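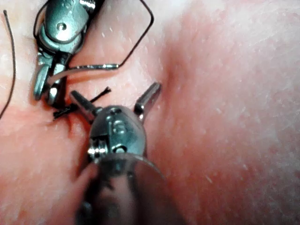

**Suture needle** (curved), also *surgical needle* or, in older textbooks, *curved surgeon's needle*: a small bent piece of steel used to pull thread through living tissue, or through whatever is standing in for living tissue while the person holding it learns the job. It has the same ancestry as the sewing needle and has spent a long time trying to look as if it hasn't.

## Form

A curved suture needle has three parts: the point, the body and the swage. The point does the work. The body is the stretch in the middle, and it is the only part that should be gripped, a rule which every beginner learns and breaks within the same minute. The swage is the blunt end, where the thread is crimped into the steel. Before swaging became usual, needles had an eye like any other needle, and somebody in theatre had to thread it. The eye was wider than the thread and pulled a double strand behind it, so it left a hole somewhat larger than the thread could fill.

Curvature is given as a fraction of a circle. The usual sizes are a quarter, three-eighths, a half and five-eighths. The three-eighths needle is the ordinary choice for skin, while the half circle suits deeper and tighter places. The five-eighths is kept for corners where there is hardly room to turn a wrist, and looks to the untrained eye like a fish hook that has been to a good school.

Points fall into a few families:

- **Taper point.** Round in section and narrowing to a tip. It pushes tissue aside without cutting it, and is preferred for bowel, vessels and other soft things.
- **Conventional cutting.** Triangular, with one edge on the inside of the curve. Goes through skin well, and will carry on going if pulled carelessly.
- **Reverse cutting.** The same triangle turned over, with the edge on the outside, so that the thread is less likely to tear towards the wound.
- **Blunt.** For crumbly organs such as the liver. The name sounds like a complaint but is a specification.

## Thread

The thread is called a suture, and so is the stitch it makes, and so is the row of stitches. Surgeons seem able to live with this.

Threads are either absorbable or not, and either braided or made of a single filament. Braided thread handles kindly and knots well. Monofilament slides through tissue with less drag but remembers the shape of the packet it came in, and will return to that shape whenever attention wanders. Colour is chosen for visibility. Black, blue and violet are common, on the sensible ground that pink thread on pink tissue would be hard on everyone.

Thickness is written in noughts, and the scale runs backwards. A 3-0 thread is thicker than a 5-0, and a thread marked 1 is thicker than either. The system began with a modest range of sizes and had to be extended downwards when finer threads arrived, which is also how it comes to be explained, with a slight sigh, to each new intake of students.

## Holding the needle

The curved needle is too small and too slippery to be driven by the fingers with any accuracy, so it is held in a **needle driver** (or needle holder), a jawed instrument that resembles a pair of pliers with better manners. The jaws close on the body of the needle, commonly between half and two-thirds of the way back from the point. Too near the point and there isn't enough needle to come out at the far side. Too near the swage and the needle bends, or turns in the jaws and ends up facing the surgeon's sleeve.

The needle usually sits at a right angle to the jaws. The exceptions are numerous and are mostly learnt by watching someone older.

In keyhole work the driver is long and narrow and enters through a small port. Some versions have jointed wrists near the jaws, which give back some of the movement that a straight shaft takes away. The needle itself is unaffected by all this and remains a bent piece of steel.

## Driving

The main principle is that the needle should follow its own curve. The point goes in at a right angle to the surface and the wrist rolls, so that the needle travels along the arc it was made to travel along. Pushing it straight ahead drags the body sideways through a hole meant only for the point. The tissue puckers, the needle flexes, and the onlooker breathes in through the teeth.

Once the point appears on the other side it is taken by the driver or by forceps, always a little behind the tip, and rolled out in the same direction. The thread follows until only a short tail is left. Then comes the knot.

Loose thread is the other half of the problem. A long strand will catch on a clamp, on a glove, or round the very instrument that is holding the needle. A loop round the shaft is wanted when tying and a nuisance at every other moment, and the two look much alike. Teachers tend to recommend a shorter thread. Learners tend to want a longer one, having run out on the previous stitch.

## Practice surfaces

Nobody is meant to begin on a patient. The traditional substitutes are pigs' trotters, chicken thighs, oranges and bananas. The banana is underrated, as its skin tears at the least bad temper and keeps a clear record of the event. The orange offers firmer resistance and a pleasant smell.

Synthetic pads, generally of silicone or foam, have taken over much of this trade. They come in pinks and beiges of varying conviction. The cheaper ones tear along the stitch line after a few sessions, and the dearer ones do the same a little later. A collection kept at the Trakgate skills room holds 200 used pads, arranged by the type of mistake. The largest group, with 80 pads, is labelled simply "too tight".

Malou Bundgaard, whose handbook *Small Bites* was written for the Trakgate course, gives the pads a chapter to themselves. She advises students to turn a pad over when one side is spent and to stitch across existing holes only "if you wish to learn about regret". The handbook also contains the Lirkidis exercise, in which the needle is picked up, set at the correct angle and put down again without any sewing taking place. It is disliked and effective.

The supplier Orimport lists a plain practice needle under the catalogue number 1126. It comes in boxes, dulls quickly, and is referred to at Trakgate by its number, usually when someone has mislaid one.

## Counting and disposal

Needles are counted before an operation and again at the end, and the two figures are expected to agree. When they don't, everyone looks on the floor. Magnetic sweepers exist for the purpose. A spent needle goes into a rigid sharps box, and never into a bin bag, a pocket or the edge of a drape, however convenient the drape may look at the time.

## Terminology

A **bite** is the amount of tissue taken up by one pass of the needle. To **load** a needle is to place it in the jaws of the driver, while **armed** means that a thread is already attached. The **Insaurralde turn**, a term found mainly in Bundgaard's handbook, is the small backward roll of the wrist made before the point goes in. Older staff at Trakgate call it winding up.

## See also

- Forceps
- Knot (surgical)
- Sail needle
- Upholstery needle, also curved, and much cheaper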